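Heveck Snack Parcels: progress report to the Dönmez Fund, June

Prepared by Perihan Güler, project lead, Zutimgate Community Kitchen

Deliveries

We sent out 2,622 parcels in this period against 1,959 in the last one. Most of the increase came from the Brilton route, which now runs on Sunday as well. Two drop-off points changed their opening hours in the spring and we lost a few afternoons before the new schedule settled.

Packing has moved from the back hall to the dining room, where the light is better.

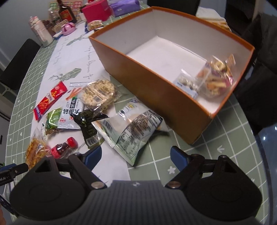
Snack packages and an open orange box on the dining table.

Each parcel has a fruit item, a savory item and something sweet. Families asked for smaller portions that can go in a school bag - we switched to single packets for most lines. The cost per parcel went up slightly and is still within the budget you approved.

Dried fruit is the easiest item to store and the one least often returned. We plan to keep it in every parcel through the fall.

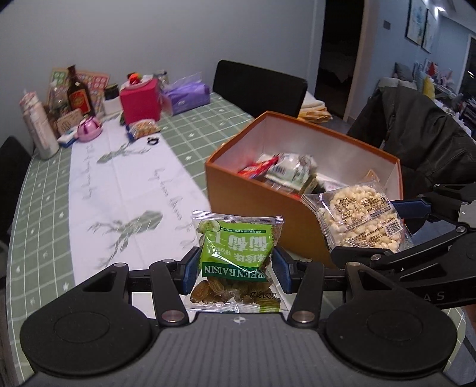

Spending

The grant for storage shelving is fully spent. More than 300 dollars is left in the fuel line, and we would like to move it to packaging. Please let us know if that needs a separate form.

Problems

The van was off the road for 20 days waiting for a part. We borrowed a car for the short routes and dropped the Heveck evening run until the van was back.

Next period

Add a second evening run. Agree on a price for boxes with the Brilton supplier. Send you the family survey results once they are typed up.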